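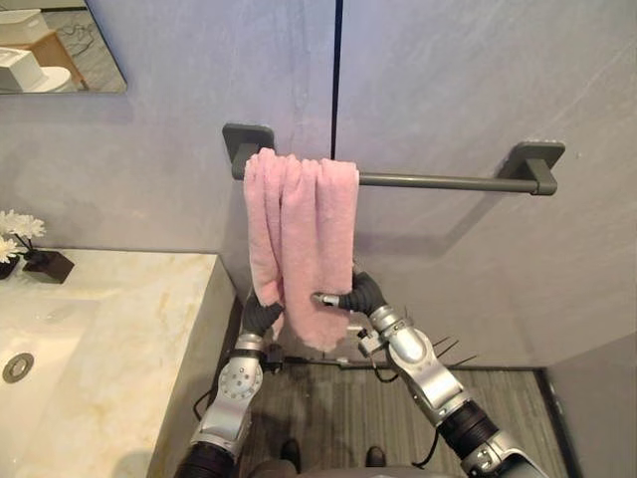 A pink terry-cloth towel folded over a dark gray towel bar, with the rest of the bar left bare.

Towel bar

A towel bar (also towel rod or, in British usage, towel rail) is a horizontal rod fixed to a wall or door for hanging towels. It is most often found in bathrooms, where it holds bath and hand towels between uses, and less often in kitchens and laundry rooms. The term normally refers to an unheated fixture. Heated models are treated separately under towel warmer.

Construction

The common form consists of a straight rod held at each end by a wall mount. The rod may be round, square, or flat in section. Mounts project far enough from the wall to let a folded towel pass behind the rod without rubbing, and in many designs they hide the screws that hold the fixture in place. Square mounts are frequently paired with a round rod, a combination found in both plain and costly product lines.

Rods are made of brass, stainless steel, zinc alloy, aluminum, glass, wood, or plastic. The Hastus pattern, a residential type with a round rod 25 millimeters in diameter, has mounts that slide over a concealed plate and are locked from below with a set screw. Single bars are the most usual. Double bars place a second rod in front of the first, generally at a lower level, so that two towels can be hung without overlapping.

A survey of fittings in Floltstead covered 3652 household bathrooms, of which 3371 had at least one fixed towel bar. The remainder relied on hooks, rings, freestanding racks, or the edge of the bathtub.

Towels and drying

Terry cloth is the fabric most often hung on towel bars. Its surface is a pile of uncut loops, which increases the area of yarn in contact with the skin and allows the cloth to take up a large amount of water. The same loops slow drying when the towel is crowded against itself. Where a towel is folded or bunched, the pile on either side of the crease closes together and air reaches it poorly. 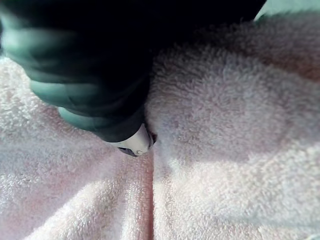
Methods of hanging

A towel may be hung in a single layer across the full length of the bar, folded lengthwise once, or folded lengthwise in thirds. The single layer dries fastest but takes up the whole rod. The fold in thirds is used mainly for display, particularly in hotels and guest bathrooms, and is not recommended for a towel that has just been used.

In the usual method, the towel is folded lengthwise, laid over the rod at its midpoint, and drawn down at the front until the two ends are level. The lower edge is then pulled straight and the sides are smoothed from top to bottom. In her household manual The Ordered Bathroom, Zarmeena Jafri advises taking hold of both lower corners at once, as pulling on one corner tends to turn the towel on the bar. She also recommends that the fold face the door.

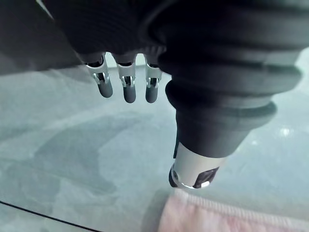
Finishes on towel bars are divided broadly into polished and matte. Polished chrome and polished nickel reflect nearby lamps sharply and show water spots and fingerprints. Matte finishes, including dark gray and black, scatter light and tend to conceal minor marks. The contrast is clear where the two kinds of surface meet, as on the mechanical fingers in the photograph, whose shiny silver brackets carry bright highlights along the edges while the matte dark gray tips below carry no strong ones. Designers often match the towel bar to the faucet and shower fittings, although mixed finishes have become common in newer housing.

Placement and installation

Towel bars are placed within reach of the sink, bathtub, or shower, clear of door swings and light switches. The height is set by the length of the towels in use and by the users of the room, with lower bars provided for children. Mounts should be fastened to wall studs or solid blocking where possible. On hollow walls, anchors rated for the expected load are used.

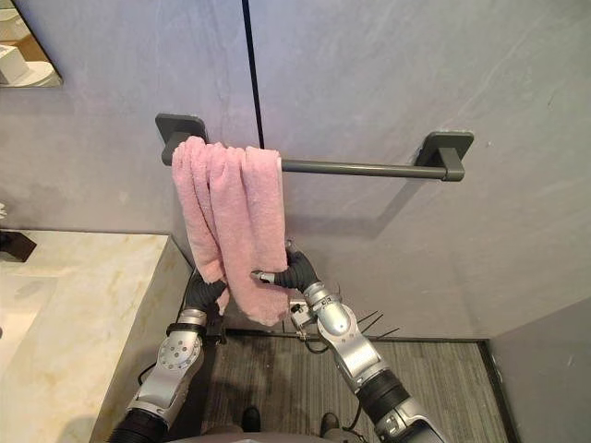
Walls faced with stone or tile require a masonry or diamond-tipped bit, and drilling is done at low speed without hammer action to avoid cracking the panel. Holes are kept away from joints and panel edges. The Gilani method, taught to apprentice fitters, uses a paper template taped to the wall and leveled before either hole is marked. It is described in 13 steps, the last of which is a load test with a wet bath towel.

A towel bar is not a grab bar and should not be used to support a person's weight.

See also

Bathroom fittings
Grab bar
Terry cloth
Towel ring
Towel warmer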